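Storing fresh corn overnight without a full fridge
Clarnumby Home Help > Kitchen > Food storage

Posted by pinelot_6 on 23 December 2020

My fridge is packed for the holiday and I bought corn on the cob this morning because it was on sale. I want to serve it tomorrow night. Some of it I already husked before I thought about space. Can it sit out on the counter until then, or will it go bad? The kitchen stays fairly cool. I also have an unheated back porch, if that is any better. I don't have a chest freezer.

ciltetti

Corn in the husk will be okay overnight in a cool room. It won't spoil, but it loses sweetness because the sugar turns to starch, and that goes faster when it is warm. Leave the husks on until you cook. The porch is fine if it stays above freezing. Put the ears in a paper bag and keep them off the floor.

The husked ones are different. They dry out and the kernels start to dent. Wrap those tight in plastic and find room in the fridge, even if it means taking out the mustard and the soda. If you really can't, cook them tonight, cut the kernels off and put them in a flat bag. A flat bag slides in on top of almost anything.

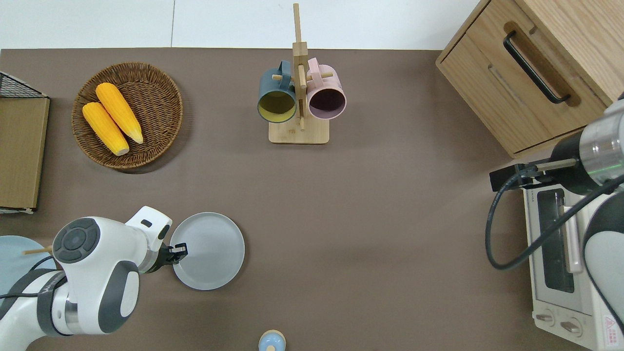 Two cobs in a wicker basket, next to the mug tree.

A basket is all right for serving or for an hour or two before dinner. I wouldn't leave bare cobs in one overnight.

Lurkel

just boil it all tomorrow, store corn this time of year is days old anyway, you won't taste it

kobori17

I agree with the first reply about the flat bag. To add to it: boil the husked ears for 2 minutes, then put them straight into ice water, and dry them before you cut. Tomorrow heat the kernels in a pan with butter and a little salt. Don't add more water or they go soft.

Once it is cooked it has to be chilled, so don't leave it on the counter. If the porch goes below freezing at night, use a cooler with the lid shut for the ones in the husk. I did that in September on a camping trip with 7 ears and they kept fine until the next evening.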